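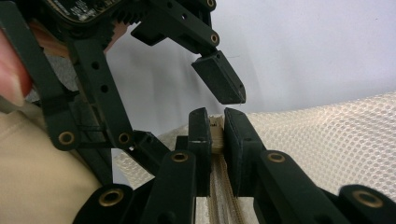 Jun 21, 2021. Zipper, beige, the one that ate my whole afternoon.

Wash day got away from me again. Meant to do the sheets before lunch, ended up sorting socks till almost three. Then remembered the mesh bags. Dug them out from behind the iron – one with a torn seam, one smelling like the pool, one fine. The fine one is the Kunosau bag Mom sent in November. Light, roomy, closes all the way. Keeping that one for bras and the good tights.

Emptied the torn one out first. Two hair ties, a dead leaf, a receipt from Ondrejka so washed out I could only read the total, 21 something. No idea what I bought. Soap probly.

Zippers. I always forget they need to be run shut before the wash or they chew up whatever else is in there. Lost a sweater that way in college, still mad. Wrote it on the list on the fridge door, under "descale kettle," which has been up there since I dont know when. 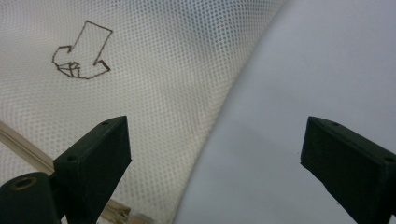

Nisha Yadav says I should stop marking the bags at all, ink bleeds at anything over 90 and then you've got a brown smudge on a white blouse and only yourself to blame. She sews a bit of colored thread through a corner. Red for delicates, blue for socks, done. I said I never wash at 90. She said everybody says that and then somebody else in the house does the towels.

Fair. Mwangi did exactly that in the spring, with my gray cardigan in there. It would fit a doll now.

So, thread. Have some in the Drevis tin I think, unless I used the last of it on the curtain hem. Pen is a lot faster though. An arrow takes ten seconds and you know which way your stuff goes. Might do both.
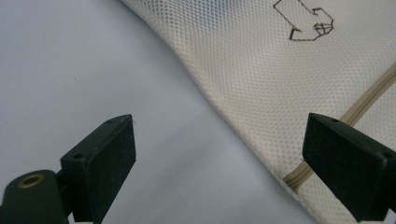 Also need to fix the torn one or throw it out, cant keep moving it from shelf to shelf. Seam is gone along maybe a hand's width, the mesh itself is ok. Zigzag stitch, doubled over, should hold. If not it can be the onion bag.

Fold them flat after, zipper side in. Last time I stuffed them all in one drawer and they snagged on each other and I had to cut one loose – stupid.

Still to do: sheets (!!), call Mwangi Barasa back re the dryer shelf, buy detergent, the Rotis one if they have it. Dinner was toast. Going to bed, the sheets can wait till tomorow.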